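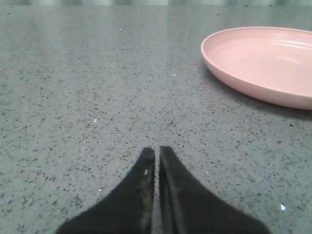 Oleksandra Moroz
Workshop notes editor, Womholm shared workshop

Tips for building a small pick-and-place arm on a kitchen worktop

My brother Ivan and I built our arm at the Womholm workshop over the winter, and it now lives on a worktop. The job we gave it is a simple one: move a banana between a plate and a bowl. These notes are for members who want to try the same sort of build. They cover the fixing, the fingers, the dishes and the cameras, in no strict order.

Fixing the arm down

Don't drill a stone worktop. Screw the base of the arm to a thick board first, then clamp the board to the edge of the worktop with two G-clamps. Put a strip of rubber matting under the board and a scrap of softwood under each clamp foot. Tighten both clamps a little at a time.

Check the clamps again after ten minutes of running. Ours worked loose twice in December before we changed the matting, and the arm had crept far enough to miss the plate completely.

Run the cables behind the arm and tie them to the second joint with hook-and-loop tape. Cable ties are fine once you've stopped changing things. Leave a loop big enough for the wrist to turn all the way both ways with the power off. Turn it by hand and watch the loop before you switch anything on.

Fingers

Bare printed fingers slide on fruit. Cover the gripping faces with something that has a bit of drag. We tried bicycle inner tube, which was too thick, then a thin self-adhesive foam, which was better but tore at the tips. Halyna Pasichnyk, who builds at the next bench, uses tool-dip and swears by it. Whatever you choose, clean the plastic with spirit first and let it dry overnight with the fingers held shut on a scrap of card.

Set the closed position so that the pads stop just short of each other. If the motor is told to push them hard together it will sit there straining and get hot. The same goes for the open position. Find the end stop by hand and set the limit a few degrees inside it.

Choosing dishes

Use dishes you don't mind losing. A plain colour that is nothing like the worktop or the food makes life easier for the camera, and a dull finish is better than a shiny one. A shallow plate is the easy end of the job, as the fingers can come in low from nearly any side. A deep bowl is harder. The arm has to clear the rim on the way in and again on the way out, and it must let go high enough that the fingers don't catch the wall.
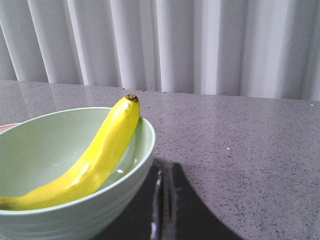

Banana in the green bowl, with the stem end up over the rim.

A long piece of fruit won't always lie flat in a bowl. Allow for this in the height you set for the move away. We lift straight up by the full length of a banana before going sideways, and we have knocked over far fewer bowls.

Start each run with the dishes in the same places. Small dots of masking tape under the foot of the bowl and the plate will do, and they peel off stone cleanly if you don't leave them for weeks. Write the positions in the notebook as well, measured from the corner of the base board. Our bowl is 462 mm from the corner and the plate is 376 mm. Your figures will be different, but write them down all the same. The tape will go missing one day.

Background and light

Keep the back of the worktop plain. A window, a tap or a row of jars gives the camera more to be confused by, and things in a window change all day long. 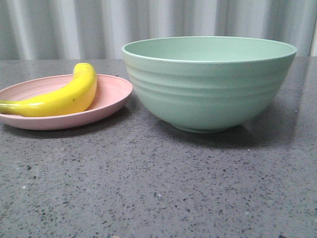
A light curtain hung behind the worktop is cheap and washes easily. Let it stop at the back edge of the stone so it can't be dragged in. Shut the window behind it as well, or it will move.

Polished stone throws back whatever is above it. Move the lamp until the worst of the glare is off the part of the worktop you use most, and then leave it alone. The arm's own shadow will still fall across the work. You can't get rid of it, so make sure you do your testing with the arm in place and the lamp on, in the conditions you'll run in.

Wipe the worktop before each session. Crumbs and pale flecks can look much the same to a camera. Ours once spent a whole run reaching for something that came off on a damp cloth.

Picking up soft things

Go slowly for the last bit of the move. We use full speed across the worktop and then drop to a crawl once the tips are below the height of the bowl. If the arm comes down too far it will press the fruit into the plate, and a ripe banana won't stand much of that. 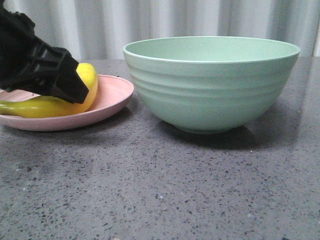

Gripper tip on the banana, plate to the left of the bowl.

Raise the stopping height by 6 mm if you see the plate shift when the gripper arrives. If it grabs at nothing, bring it down again 1 mm at a time. Change one setting, then do 7 runs before you touch another. Nadiia Sirko made us a tally sheet for this and there are spare copies in the drawer under the laminator.

Fruit changes from day to day. A firm green banana and a spotty one need different grip settings, so note which sort you had. Wipe the pads after every session, as the juice goes sticky and holds dust.

Before you leave it

Switch off at the wall, and park the arm with its elbow resting on the block so it can't drop. The clamps can stay on overnight. Eat or bin the fruit.

The settings file for our arm is on the workshop computer in the folder called Prurketti. Please copy it before making changes. Ivan is working on the bench rota and will put up the new one when it's done.

Last changed February 7, 2024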